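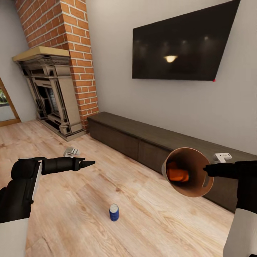
Two arms, one garage, 526 tries: Shiela Maglaya on her tidy-up robot

May 10, 2022

Caught Shiela Maglaya on her lunch break, at the long bench in the back of the Tilthorpe shared workshop. Sandwich in one hand, hex key in the other. She had 25 minutes. We used all of them.

She's been building a two-armed robot since last July, half of it here and half in her garage in Gristau. The goal is simple to say. Pick stuff up off the living room floor, put it in a bucket, carry the bucket away. "That's it. That's the whole dream," she says. "I have kids. I step on things."

Most of the work right now is in simulation. She runs a virtual living room on a desktop under the bench: wood floor, brick chimney, big TV over a long brown console. The view is from the robot, so you look down past its own two arms, white and black, with the right gripper on the rim of a copper-colored pot. Orange thing in the pot. Blue can still standing on the floor.

Why a pot and not a plastic bin?

"The rim. I wanted something with an edge you have to really hook. A bin with a nice fat handle, you learn nothing. Also I just like the color, ok?"

She has run the pot task 526 times as of this morning. She keeps the tally in a paper notebook and the failures get a letter. D for dropped. T for tipped. W for what, as in "what was that". Lots of W in the early pages.

"First weeks it would grab the pot and then rotate the wrist the long way round. Everything flies out. I had the joint limit wrong by a sign. One minus sign! Rommel found it, I'd been staring at it for days."

Rommel is Rommel Fajardo. Bench across the aisle, mostly does e-bike motors. He wandered over while we talked and wanted it on record that he found two minus signs.

The hard part, she says, is the tilt. Lift a pot by one side of the rim and it swings. The mouth comes round to face the robot, which is fine if what's inside is light and sits low. Less fine with a full load. She has tried slowing the lift down. Tried gripping deeper. Current plan is to bring the left arm under for support, but the left gripper is narrow and comes to a point, good for getting in under a table leg, bad for holding up anything round.

"So I either print new fingers for the left or I teach it to be clever with the ones it has. I go back and forth. Printing is easier. I'll probly print."

And the things on the floor?

"Cloth is the worst. A can stands up, it's a cylinder, you go get it. Cloth, where do you even grab? It's different every time. And in the sim it's stiffer than real cloth so you get good at the wrong thing."

The real arms are on a stand in her garage. Secondhand, bought from a guy in Prundport who was clearing out, and the shoulder on the right one clicked from day one. She's replaced 3 bearings. Wiring is all redone, she says the old loom had been taped and retaped so often it was more tape than wire. The base doesn't roll yet. She has the wheels, she has the motors, she doesn't have the weekends.

Money? She winces. Won't give a total. Her last order was 50 bucks of connectors and half were the wrong gender. "My own fault. I ordered at midnight."

She wants to do the first real pickup this summer. Real pot, real floor, laptop on the dryer. The simulated room has a fireplace with fancy carved molding and only a few things scattered across the floor. Hers does not.

"My living room is smaller, there's a rug, and there's Gallagher." Gallagher is the dog. "I can't simulate Gallagher. I tried for an evening with a box that moves randomly and it was way too polite."

Does she think it'll be useful or is it just a fun build?

Long chew. "Fun, for now. If it picks up one sock without me touching the keyboard I'm going to cry. Then I'll want it to do two."

What would she tell someone starting out? Get the sim going before you buy metal, she says, and write down every failure even the dumb ones. Also label both ends of the cable. She says this last one looking at Rommel, who has gone back to his bench.

Her lunch was up. She was already restarting the run when I left, try 527, and I heard her say "oh come on" before I got to the door.

Shiela is at the Tilthorpe benches most lunch hours and is looking for anyone with spare small bearings or opinions about cloth. Words by Genalyn Javier.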